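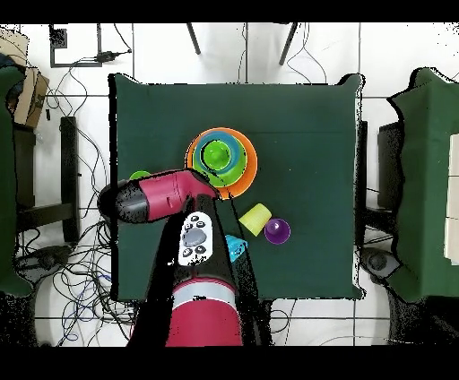
Gastro-entérite : Brindstead ferme deux services, Cornham prend le relais

Santé – région. Mis à jour à 18 h 40

L'hôpital de Brindstead n'accepte plus de visites depuis ce matin. Deux services fermés aux nouvelles admissions, médecine générale et gériatrie. En cause, une gastro-entérite virale qui circule dans l'établissement depuis la fin de la semaine dernière. 26 patients touchés selon le dernier point de la direction, diffusé en début d'après-midi. Aucun cas grave signalé. Trois personnes sous perfusion pour déshydratation, surveillées, état stable.

Le virus : un norovirus, confirmé par le laboratoire de Cornham sur les premiers prélèvements. Rien d'exotique, donc, mais très contagieux. Incubation courte, un à deux jours en général, vomissements, diarrhées, parfois un peu de fièvre. On s'en remet le plus souvent en quelques jours. Chez les personnes âgées et les tout-petits, le risque principal reste la déshydratation.

Ce qui change pour les patients

Les urgences restent ouvertes. La direction insiste là-dessus, le standard ayant reçu toute la matinée des appels de gens persuadés que l'hôpital entier était fermé. Ce n'est pas le cas. Maternité, chirurgie et dialyse fonctionnent normalement, avec une entrée séparée côté parking nord.

En revanche, les hospitalisations de médecine générale sont orientées vers Cornham, à 30 kilomètres. Transport assuré par les ambulances de l'hôpital, sans frais supplémentaire pour le patient. Les familles, elles, devront se débrouiller : la navette entre les deux sites ne circule plus depuis le printemps et il n'est pas prévu de la remettre en service.

Les consultations externes sont maintenues, sauf gériatrie. Les personnes concernées sont prévenues par téléphone. Celles qui n'ont pas eu d'appel peuvent se présenter comme prévu. En cas de symptômes le jour du rendez-vous, ne pas venir, appeler le secrétariat et reporter.

Visites suspendues

Pas de visites en médecine ni en gériatrie jusqu'à nouvel ordre. Ailleurs, un visiteur par patient, adulte, l'après-midi seulement. Des exceptions sont possibles pour les fins de vie et pour les parents d'enfants hospitalisés, à voir avec le cadre du service. Les colis peuvent être déposés à l'accueil, bien fermés, avec le nom du patient et le numéro de chambre. Pas de fleurs, pas de plats maison.

Devant l'entrée principale, vers 11 heures, une dizaine de personnes attendaient des explications. Une femme venue voir son père a appris la mesure sur place, par une affiche scotchée à la porte. « On aurait pu nous envoyer un message, ils ont nos numéros », dit-elle. Un autre visiteur est reparti sans insister, il avait déja connu ça il y a deux ans. La direction reconnaît que l'information est partie trop tard et promet un point chaque jour, en fin de matinée, sur le site de l'hôpital.

Personnel : des équipes en flux tendu

Chez les soignants aussi, des arrêts. Combien, l'hôpital ne le dit pas. Côté syndicats, on parle de plannings refaits deux fois depuis hier et de rappels sur les congés. Des infirmières de Cornham sont venues en renfort pour la nuit. L'agence d'intérim Brandes a été sollicitée pour les aides-soignants, premières arrivées attendues ce soir.

Consigne donnée aux agents malades : rester chez soi, et ne reprendre que 48 heures après la fin des symptômes. C'est la règle habituelle. Plusieurs salariés disent pourtant avoir été rappelés plus tôt lors d'épisodes précédents. « Cette fois ce sera appliqué », assure la direction dans son communiqué.

Le nettoyage a été renforcé, avec trois passages par jour dans les chambres et les sanitaires des services touchés, au produit chloré. Les solutions hydroalcooliques sont peu efficaces contre ce virus. Il faut se laver les mains à l'eau et au savon, longuement. Des affiches ont été posées dans les couloirs.

D'où c'est parti ?

On ne sait pas encore. L'hypothèse d'un repas est étudiée, des échantillons des cuisines ont été envoyés à l'analyse. Résultats attendus d'ici la fin de la semaine. Mais la direction penche plutôt pour une transmission de personne à personne, les premiers malades n'ayant pas tous mangé la même chose et deux d'entre eux étant à jeun avant un examen.

Une rumeur a circulé hier soir sur les réseaux, parlant d'eau du robinet contaminée à Brindstead. Démenti de la mairie et du service des eaux. Les contrôles d'octobre sont conformes, un prélèvement supplémentaire a été fait ce matin par précaution. L'eau peut être bue normalement. Les supermarchés du centre ont quand même vu partir les packs d'eau en quelques heures, un magasin a limité les achats à deux par client.

À Skisolton, la maison de retraite a pris les devants. Pas de cas là-bas, mais les repas sont servis en chambre et les sorties de groupe annulées. Les résidents qui revenaient de l'hôpital de Brindstead sont suivis à part pendant quelques jours. Les visites restent autorisées, avec lavage des mains obligatoire à l'entrée.

Que faire en cas de symptômes

Boire souvent, par petites quantités. Des solutions de réhydratation sont vendues en pharmacie, sans ordonance. Manger léger quand l'appétit revient. Ne pas préparer à manger pour les autres tant que l'on est malade et encore deux jours après. Laver le linge souillé à 60 degrés, à part. Nettoyer les toilettes et les poignées à l'eau de Javel diluée.

Appeler un médecin si les vomissements empêchent de boire, en cas de sang dans les selles, de forte fièvre, de confusion ou de somnolence inhabituelle. Pour un nourrisson ou une personne âgée, ne pas attendre. Éviter de se rendre directement aux urgences quand c'est possible : téléphoner d'abord.

La suite

Réouverture des deux services : pas avant plusieurs jours. Il faudra 48 heures sans nouveau cas, puis une désinfection complète. Les opérations programmées sont pour l'instant maintenues, y compris celles des patients de Skisolton habituellement suivis à Brindstead. Un nouveau point sera fait demain en fin de matinée.

Standard de l'hôpital joignable de 8 h à 20 h. Les familles des patients transférés doivent appeler directement Cornham.

La rédaction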